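We use cookies to remember your basket and to see which pages get read. By staying on the site you agree to this. Accept / Manage settings

The little green electric pot

Okay, so I've been selling kitchen things out of our shop in Drendthorpe for 13 years and I can count on one hand the items I've taken home and then refused to bring back. The small Omus pot is one of them! It went home with me in February for a weekend of testing and it's still on my counter, and the shop had to order another one for the display shelf.

What we have is a short, wide electric cooking pot with a glass lid and one big dial on the front. One dial. I love that. I've had cookers with so many buttons and beeps that I ended up using a saucepan out of spite. With this you turn the knob to what you want and go do something else for a while (fold the towels, call your sister, whatever).

The color is a soft sage green, kind of matte, with a silvery rim on the lid. People ask if it comes in white or black and the answer is no, we only get the green. I was on the fence about it at first, but it looks good against a plain wall and it goes with pretty much any plate I own.

What I cook in it

Rice, obviously. But I'd say half of what goes in mine isn't rice. Oatmeal in the morning, lentils, a quick soup when it's just me, sweet potatoes cut in chunks, noodles, eggs. My husband makes a tomato and bean stew in his that he is far too proud of. It'll do up to 2 generous bowls of stew with a bit left over, or a pot of rice for a small family if everybody's reasonable about it.

Steamed buns come out nicely too if you set them on a bit of parchment on a small rack. The rack isn't included, sorry, but we keep a cheap one by the register that fits.

What I wouldn't do is try to fry in it. I mean you can soften an onion before you add the rest, and I do that all the time, but if you're after a real brown crust on a piece of meat then use a skillet. I had one customer who wanted it for doing bacon and I talked her out of it and into a cast iron pan, so there you go, I'm a terrible saleswoman.

Size and where to put it

It's wide and squat, so it fits under my upper cabinets, but the steam comes out of the vent by the knob on top and you don't want that hitting the underside of a cupboard every night. I pull mine forward to the front of the counter when it's on. Then I slide it back when it's cooled down. The two side handles are short little tabs, good enough for moving it when it's cold. If it's hot, leave it alone or get your oven mitts out, please.

The cord is on the short side. Measure before you buy if your outlet is in a weird spot! I've had a couple come back over that and nothing else.

Cleaning

The inner pot lifts out and washes in the sink with a soft sponge. No steel wool, no scouring powder, and don't go at it with a fork (I'm looking at my own family here). The glass lid can go in the sink too. The outside just gets a wipe with a damp cloth, and please unplug it first. Don't dunk the body in water, ever. If rice sticks on the bottom, put in some warm water with a drop of dish soap and let it sit through dinner, and it'll come off easy.

Starchy stuff will bubble up through the vent if you overfill it. I did it with oatmeal the very first morning and had to clean the whole counter. Keep it well under the rim and you'll be fine.

Price and how to get one

It's $98 including the box and a measuring cup. If you're bringing in an old cooker for recycling, we'll take $20 off, any brand, any condition, working or dead. Pickup at the shop is free. We ship through Hostaditz, and they've been good to us so far, though I pack the lids myself with extra paper, having opened one sad box too many.

Spare lids and inner pots can be ordered at the counter. They usually take a while to get here, so don't wait until you've dropped yours to ask me if we stock them. We mostly don't.

We've also got the Mofokeng striped towels back in if you want something to stand it on, and they wash up great.

Questions, just write to the shop address and either me or Dumisani will get back to you. Dumisani knows more about the warranty side than I do and I know more about soup.

Page last updated July 12, 2023.

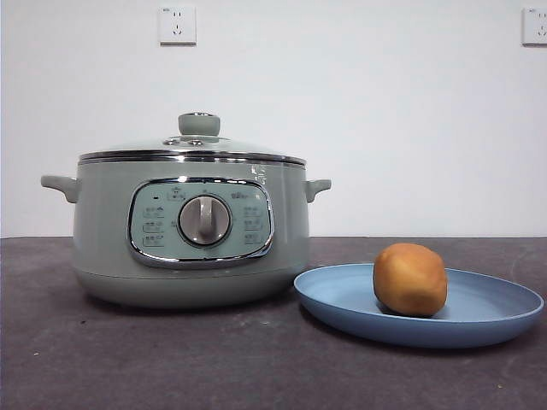
Precious Sarmiento: I bought this one in the spring and I agree about the dial, my mother figured it out without the booklet. I'd add that brown rice needs more water than you think, and I let it rest with the lid on for a good while after it's done. The short cord is a pain in my kitchen though. I had to move the toaster to make it work. Do you know if the spare inner pot is the same as the one that comes with it? I'd like a second so I can have rice in one and make oatmeal in the other without washing up in between.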